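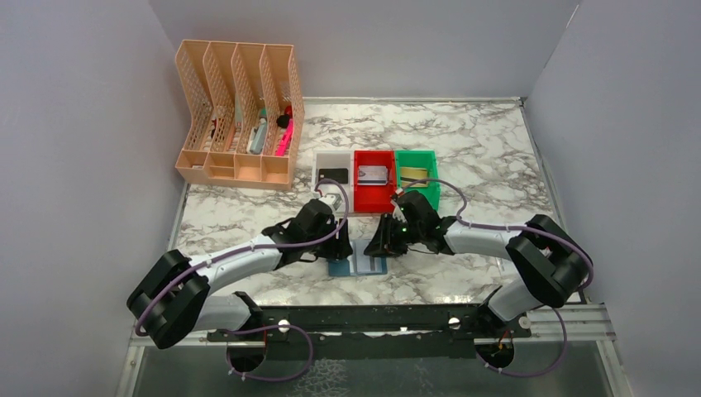
Two-arm cell, card holder task. Three bins behind, organiser back left.

2024-09-14
Open day, Skindotum workshop

Cell powered up before the doors opened. Both arms homed without complaint. Left gripper had been closing late on Flivora during the week so I ran the open/close check twice before loading anything. Fine both times. Left the speed at the visitor setting all day and did not touch it.

Task for the day was the card holder. Holder goes down open in front of the bins, both grippers come in to the top corners, then cards get sorted between the holder and the bins. White bin on the left, red in the middle, green on the right, pushed tight together. We tried them with a gap in March and they crept apart every time a finger brushed a rim, so tight it is.

The peach organiser stayed in its back left corner with its bits and pieces in. Not used in the demo. I want it left in for the recordings so that the background matches the earlier sets, please don't tidy it.

Morning: 4 full runs in front of visitors, 2 of them clean. The other two went wrong at the same point. Right gripper took hold of the cover, slid a little way and then let go. Stopped, reset the holder by hand, carried on. People seemed to enjoy the resets more than the clean runs.

The blue cover is slippery and the fingertips are worn. Skestitz sent a set of softer tips and I have not fitted them yet. Would rather do it on a quiet day and redo the grip force afterwards.

Afternoon: Adjei party came through as a group and stayed longer than planned. Questions worth keeping:

– Can it cope if the holder is put down at an angle? Small angles yes. We turned it a bit for them and it managed. Turned further, the left arm went for the right place but the two wrists got too close and it stopped itself. Need a proper figure for this instead of me guessing in front of people.
– How does it tell one card from another? It goes by the stripe mostly. Told them it struggles with glare off the table top.
– Could they have the bins in a different order? Not without new recordings.
– Noise. They expected it to be louder.

Log counter stood at 728 when I shut down. That includes the test cycles before opening, so don't use it as the demo total.

Cables: the mauve one on the right arm loops out round the elbow and I don't like how much slack there is. Did not catch on anything today. Shorten the loop or add a clip before the next long session. Same look at the left one while the tools are out.

To do
Fit Skestitz tips, both sides, then grip force
Angle test with the holder, write the limit on the board
Right arm cable
Copy today's logs to the Flivora folder – not done yet, drive was full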